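We use cookies to remember your settings. Accept | Manage preferences

Open Day at the Bemar Robotics Workshop, Zudulthorpe: Frequently Asked Questions

Do I need to book?
Yes. There are 177 places and each one needs its own booking, children included. Bring the confirmation on paper or on your phone.

How long is a visit?
Allow 2 hours. The tour starts in the Horell building and ends in the demonstration room.

What will I see?
A robot arm doing tabletop tasks, first in simulation on the big screen and then on the real machine. Ailbhe Nic Giolla runs the session and takes questions as she goes. The simulated part uses simple objects on plain white tables, so it is easy to follow from the back row.

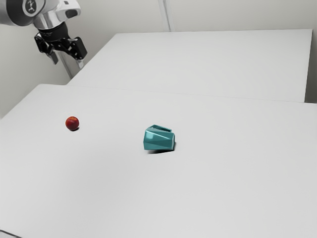
Simulated workspace with the gripper open, an apple and a teal container on the front table.

Why show the simulation first?
We try out a task there before running it on the arm. You will see the same task both ways. Some attempts fail, and we leave those in.

Can visitors control the robot?
You can move the simulated arm at one of 4 stations. The real arm is run by staff only. Please stay behind the yellow line while it is on.

Is it suitable for children?
Ages eight and up. Under-16s must come with an adult.

Can I take pictures?
Yes, but no flash in the demonstration room.

Where do I park?
Use the Schwaiger lot and walk in by the side gate. The front gate is for deliveries.

When is the next one?
August. Booking opens on this page.

Last updated Dec 22, 2021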